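Draltbridge Garment Handling Project

February. Contributed by the Draltbridge student engineering wiki group 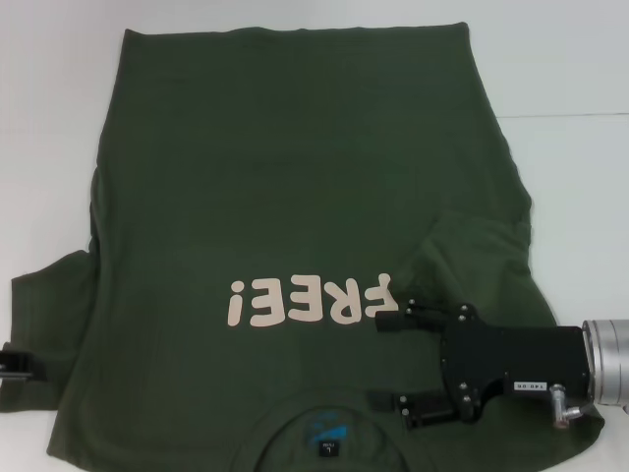

The Draltbridge Garment Handling Project is a student project in two-arm robotic manipulation, run as a two-semester course at the Draltbridge engineering school. Students program and train a pair of robot arms to fold clothing on a flat table. The course is open to undergraduates who have completed an introductory class in control and one in programming. Enrollment is limited to 19 students per year.

Background

The project began as an elective on pick-and-place tasks with rigid blocks. Instructors replaced the blocks with clothing after several years in which most groups finished the assignment early. Cloth was chosen because it has no fixed shape and cannot be described by a single position and angle. A T-shirt set down twice by the same person will rarely land with the same wrinkles, and a program that replays recorded motions tends to fail when the shirt is shifted or turned.

Equipment

Each station has two arms facing a white table, each with a two-jaw gripper. The grippers are black and close on the cloth from the side or from above. Motion commands are sent through Lolex, a software package written by earlier classes and maintained by the course. Lolex keeps the two arms from entering the same space and logs joint positions and gripper openings with the camera images.

The garments are ordinary used clothing. Shirts with and without printing are included, and collars, sleeves and hems are left unmarked. Students may not add tags, tape or stitching to make an edge easier to find.

Course work

The first semester covers calibration, grasp planning and manual operation. Students learn to guide the arms by hand controller and must complete a sleeve fold before moving on. In this exercise a short-sleeved shirt is laid back side up and a sleeve is brought inward over the body. The shirt may be presented at any rotation, including with the collar toward the operator. The fold is scored on the position of the sleeve and on how far the rest of the shirt has moved. Bunched cloth is allowed if it stays inside the outline of the torso.

In the second semester, groups of two record demonstrations and use them to train a folding policy. Each group submits 500 demonstrations. The combined set held 2239 usable recordings at its last revision, after the removal of runs with dropped frames or a lost grip. Groups may train on the combined set but must report results on their own recordings separately.

Sugawara test

Final assessment uses the Sugawara test, a fixed procedure named after the laboratory room in which it is held. A shirt the group has not handled before is placed on the table by another group. The arms then have one attempt to fold both sleeves and bring the hem to the collar. An operator may stop the arms but may not correct the cloth. Points are deducted for a sleeve left outside the body, a corner folded under, or contact between the grippers.

A written report is also required. It must list every failed trial and state at which step the failure occurred. The most common entries are a jaw closing on two layers of cloth where one was intended, and a sleeve slipping free before release.

Moltetti exchange

Groups that pass the test may enter the Moltetti exchange, in which trained policies are run on stations they were not trained on. Differences in lighting, table height and camera angle usually lower the score. Entry is optional and does not affect the course grade.

Last updated: February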